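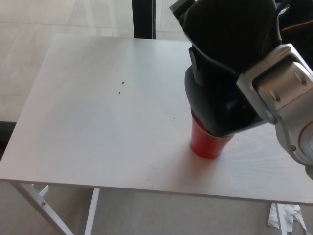
**Vunness, May 2021**

Hardness of bore water, second round. Thirteen samples in from the Pindlow line, all drawn by Ikechukwu and kept in the cold room overnight. EDTA titration, Eriochrome Black T, pH 10 buffer from the April batch.

- Bore 2 reads 433 mg/L as CaCO3. Repeated, same result.
- Endpoint on the turbid samples is hard to call – filter first next time.
- Blank is fine. Burette tap drips, re-greased.

Red plastic cup is for rinse waste only. Sample goes in glass.

Meinir wants the Vurngate figures on the same sheet. They were done with the old standard, so I'll recalculate before merging. Need more indicator and two litres of buffer.

To check: does acidifying on site change the colour at the endpoint?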